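ギンドラ通信 5月号 編集部より走り書き

共同工房の引っ越し、やっと日取りが出ました

すみません、今月は時間がないので要点だけ。締切3時間前に書いてます。

例の引っ越しの件。クルケヴィッツ棟の2階から、ダンドモント通り沿いの旧印刷所へ。正式に決まりました。荷出しは金曜の朝から。雨でもやります。トラックは一台だけ、ハリデー運送さんが午前と午後の2往復。それで入りきらない分は各自で運ぶことになります。自転車の人は相談を。

部屋の広さは今より少し狭い。でも天井が高い。窓が北向きで、陶芸と製本の人たちは喜んでました。木工は音の問題があるので一番奥。壁の厚さは十分らしいんですが、隣が歯医者さんなので、丸のこは午後4時以降でお願いします。これは大家さんとの約束なので、ほんとに守ってください。

費用のこと。移転のための積立が先月末で4,000ポンドを超えました。バザーと、古本市と、あと名前を出さないでほしいと言われた方からの寄付。ありがとうございます。このうち552ポンドが床の補修に消えます。見積もりより高かった。配線はアラバ・アコルゴさんが知り合いの業者に頼んでくれて、かなり抑えられました。細かい内訳は掲示板に貼ってあるので、そちらを見てください。数字のまちがいに気づいたら早めに教えて。

月会費は据え置き、16ポンドのまま。少なくとも年内は。来年のことは総会で話します。

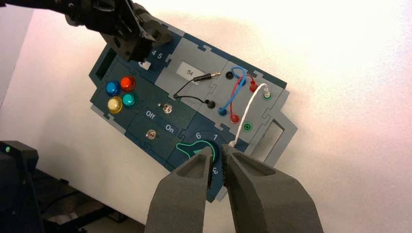
引っ越しの週、工房は使えますか?
木曜の夜までは今の部屋がいつもどおり使えて、金曜から翌週の水曜までは閉室になります。窯だけは電気工事が終わってからなので、もう一週間ほど待ってください。

鍵について。今の鍵は金曜の昼までに返却。封筒に名前を書いて、入り口の赤いポストへ。新しい鍵は水曜の夕方6時から配ります。代理の人が受け取る場合は、一言メモを持たせてください。前回それで揉めたので。

箱詰めのお願い。段ボールは階段の下に積んであります。先着順。大きい箱に本や粘土を詰めないこと!去年の倉庫整理で底が抜けて、製本用の糸が全部階段に転がりました。重いものは小さい箱、軽いものは大きい箱。箱の横に、名前と行き先の部屋(奥、中、手前のどれか)を太いペンで。上に書くと積んだとき見えません。絵の具とニスは立てて入れて、ふたをテープで止める。シンナー類はトラックに載せられないので、別に集めます。カルキダン・ベルヘさんに声をかけてください。

持ち主のわからない物がかなり残ってます。編みかけのセーター、イーゼルの脚、スープ皿が一山、ねじの入った瓶がたくさん。棚の左端にまとめておきました。木曜の夜になっても残っていたら、リサイクル行き。セーターだけはちょっと惜しいので、心当たりの人は急いで。

処分と言えば、古いプリンターは引き取り先が決まりました。タイプライターはまだ。インクリボンつき、「れ」のキーが少し引っかかるけど打てます。

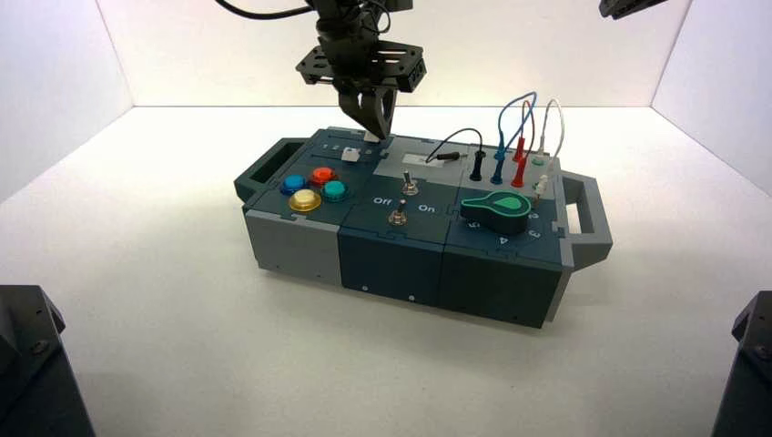 新しい部屋の壁の色、アンケートの結果が出ました。白が圧勝。クリーム色は二位で、緑はアラバさんの熱弁にもかかわらず最下位でした。理由の欄には「作品の色が正しく見えるから」というのが多かったです。わたしは正直、白い壁って落ち着かないんじゃないかと思っていたんですが、写真のように奥も左右も床も白いと、黒い腕の形やケーブルの曲がり方までくっきり見える。陶器の輪郭を見るにも同じことが言えそうで、これで納得しました。ただし床まで白にするのは却下です。釉薬をこぼす人がいるので(わたしも含めて)。床は灰色のまま、補修した所だけ塗りなおします。

ペンキ塗りは翌週の土曜、人手募集中。脚立に乗れる人が特にほしい。ローラーはあります。刷毛が足りないので、家にある人は持ってきてくださると助かりまます。汚れてもいい服で。お昼は出ます。たぶんカルキダンさんの豆の煮込み。辛いのが苦手な人は先に言っておくこと。

お披露目会は、片付いたらやります。日にちは未定。近所に配るチラシを1,000枚刷る予定で、絵を描いてくれる人を探してます。白黒、はがきサイズ、工房の名前が読めれば何でもいい。猫でもいい。締切は来週の水曜、鍵を取りに来るついでに渡してもらえれば。

講座の変更もいくつか。製本入門は一回休み。木彫りの会は場所だけ変わって時間はそのまま。水彩の夜は講師の都合で30分遅くはじまります。申し込み済みの人には連絡がいってるはずですが、来てないという人は掲示板の用紙に名前と電話番号を。迷惑メールのフォルダも一度見てみてください。

それから、新しい住所はまだ郵便局に届けを出してません。荷物の送り先にするのは再来週からにしてください。先走って道具を注文した方、玄関先に置かれても責任もてないです。

次号は6月の頭に出します。原稿はいつもの箱へ。手書き可、でも読める字で。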